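Re: [binen-growers] Hydrangea color and the aluminum powder

Otakar Sýkora wrote on 2023-03-20:
> I put the Virnerance powder on 9 of my 10 plants last May
> and they all went blue by the end of summer. I left one
> alone and it stayed pink. The tub was 39 dollars and I
> think it was worth it. Anybody else?

Otakar, glad you like them, but I'm not sold. Which plant did you leave alone? If it's the one by the house wall, I'd expect it to be pink no matter what. Lime gets into the soil next to a foundation, and that can keep a bigleaf pink for years.
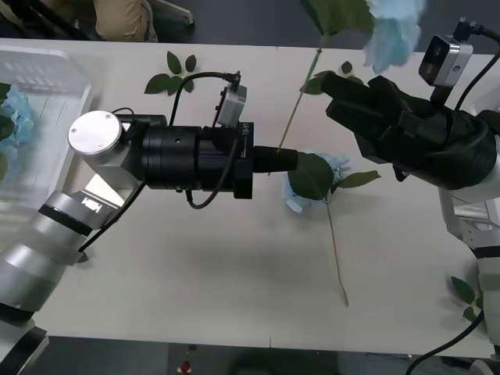
Did you test the soil before you started? I went back through the list archive and found plenty of people swearing by one powder or another, and hardly a pH number in any of it. Farooqui did post his - he was already sour enough for blue and hadn't added a thing.

Also, what do you water with? Rain barrel or tap? Our tap water is hard, and I'd bet that matters more than the tub does.

If you want to convince me, split the bed this year. Same variety, half treated, soil tested in both halves before and after. Until then I'm keeping my 39 dollars.

Farker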